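Tramow Makers Board > Robots and Automation > Teaching by demonstration

Thread: Hand guiding vs. remote for tidy-up tasks, need opinions

benchcat_toledo
29th June

OK so I've got 40 demos of my table-tidying task and I'm already second-guessing how I record them. I've been doing it by remote, leader arm in my hands, wrist view on the monitor. It works, but I'm slow, and I do this dumb little hover before every grab while I make up my mind. I'm worried the arm is going to learn the hover right along with everything else!
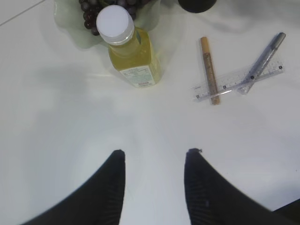

The other option is grabbing the arm and pushing it through the motions by hand. Way faster for me, feels natural, but then my elbows are in every shot. Which would you pick for small stuff on a white table?

gripes_n_grippers

Remote, no contest. If your hands are in the picture while you teach, the arm learns from a view it'll never get again once you step away. I did 292 hand-guided demos before I figured that out and had to toss the lot. I'm still a little sore about it.

As for the hover, just practice. Do a bunch of throwaway runs before you hit record.

mostly_servo

Gonna disagree with gripes a bit. You can hand guide once, save the joint path, then play it back with nobody near the table and record the cameras on the playback. No elbows! I've done it that way on the Tastari arm at our shop since September and it's fine. The catch is you have to put everything back exactly where it was before the playback, and that gets old fast.

gripes_n_grippers

"Gets old fast" is putting it mildly. And with skinny stuff like pens, if you reset one a hair off, the playback grabs air.

benchcat_toledo

Yeah, resetting is the part I already hate, lol. Let me show you what I'm dealing with.
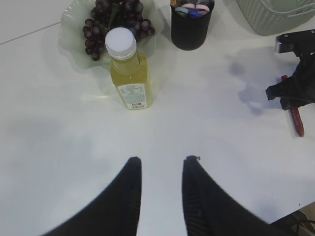
My big headache is the order I do things in. Some runs I go for whatever's closest, some runs I start at the back, and I never wrote down a rule. The bottle is the one that gets me, because it stands right in front of the bowl and covers up part of the grapes, so from the wrist view I'm half guessing at where the bunch ends. Should I always move the bottle first, or mix it up?

fodley_frank

Pick one order and stick to it until it works. Mix it up later. I ran the Fodley sorting set, 1595 demos from a bunch of different people, and the mixed-order ones were a mess. The arm would start toward one thing, change its mind, and just kind of wobble in the middle.

mostly_servo

See, I'd mix it from day one. If you only ever show it bottle first, what does it do the day the bottle's already gone?

fodley_frank

With 40 demos? It does nothing useful either way. Get to a few hundred, then we can argue :)

benchcat_toledo

Fair, haha. I did 7 more tonight with a fixed order and paid attention to the side camera instead of only the wrist one.
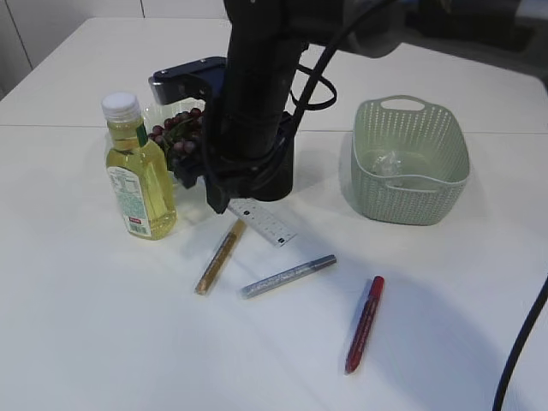
Big difference in how I drive! I can judge height so much better from over there, and I'm hovering less. But is that cheating? The arm gets both views too, so I figure it's fair game.

gripes_n_grippers

Not cheating at all if the arm gets the same views. What gets people in trouble is looking over the top of the monitor at the real table. Turn your chair around if you have to.

benchcat_toledo

Oh no. I totally do that. Moving the chair now, will post again when I've got a bigger batch.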